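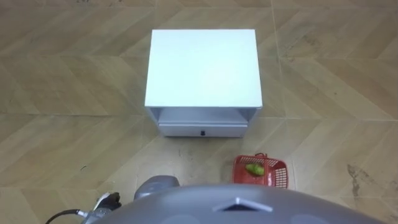 Photo: Hrefna Kjærgaard / Clandov

Figure 4. Head-camera view of the basket-to-cabinet task with the basket on the floor. The white cabinet top is the target surface; part of the robot's own body and a gripper enter the view from below.

4.2 Target surface estimation and release gating

The task planner, Padatis, splits the basket task into approach, grasp, lift, transport and release. Each phase has an entry condition that is checked on every control tick and a fallback phase that is entered if the condition fails. Only the last two phases depend on the estimated pose of the target surface, and they account for most of the tuning effort in this work.

The surface is found in the head-camera image. In a view such as Figure 4 the cabinet top is a bright region of nearly uniform color with four usable corners. We fit a quadrilateral to this region, reject fits that overlap the self-mask, and recover the surface pose from the corners and the known size of the top. The self-mask is rendered from joint angles and covers the body shell, arms and end effectors. Cables are not part of the kinematic model, so the mask is dilated near the wrists. Without dilation, a cable crossing a cabinet edge can pull one corner of the fit inward and tilt the estimated plane.

Patterned flooring is a second source of error. Diagonal bands and tile seams produce long straight edges, some of them close to parallel with the front of the cabinet. An edge-only detector tuned in the Kragh test room locked onto these seams when moved to Bretville. The region-based fit does not use floor edges at all, at the cost of a stronger dependence on exposure.

Once the basket is lifted, it hides part of the target from the head camera. The planner then stops updating the surface pose from images and propagates the last accepted estimate through the robot's odometry.
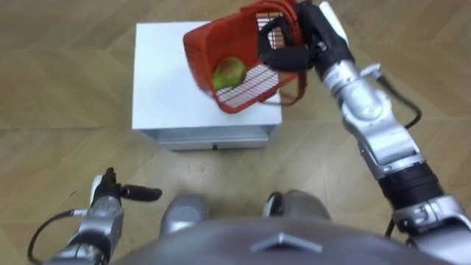

The propagated estimate is kept for at most 32 ticks. After that the transport phase is suspended and the arm is commanded to a side pose from which the top can be observed again. With a tick length of 40 ms this bounds the open-loop interval at 1.28 s. A longer interval gave smoother motion but allowed drift in the stance estimate to reach the release command.

Basket tilt is handled separately. The handles pivot, so gripper orientation does not determine basket orientation. We estimate the rim plane from the red region of the image and apply a limit on tilt rate during transport. The contents of the basket are not modeled. Their mass enters only through the wrist load estimate, which is averaged over the lift phase and held constant afterward.
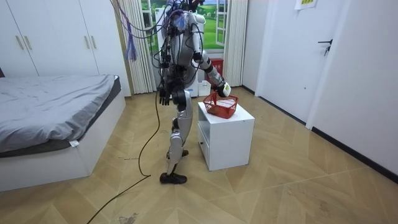
Page last changed: August

Release requires agreement between two signals: a drop in vertical wrist load, and a rim plane parallel to the estimated surface within tolerance. Load alone is not sufficient, as contact between one lower edge of the basket and the cabinet also reduces it. If the signals disagree for four consecutive ticks, the planner raises the gripper and returns to transport.

The thresholds were set offline on 2329 logged segments and were not changed between rooms. Fixed-camera recordings were used for labeling only and are not available to the controller at run time. Labels mark the first instant of basket contact and the first instant at which the gripper is clear of the handle; the interval between them is excluded from threshold fitting.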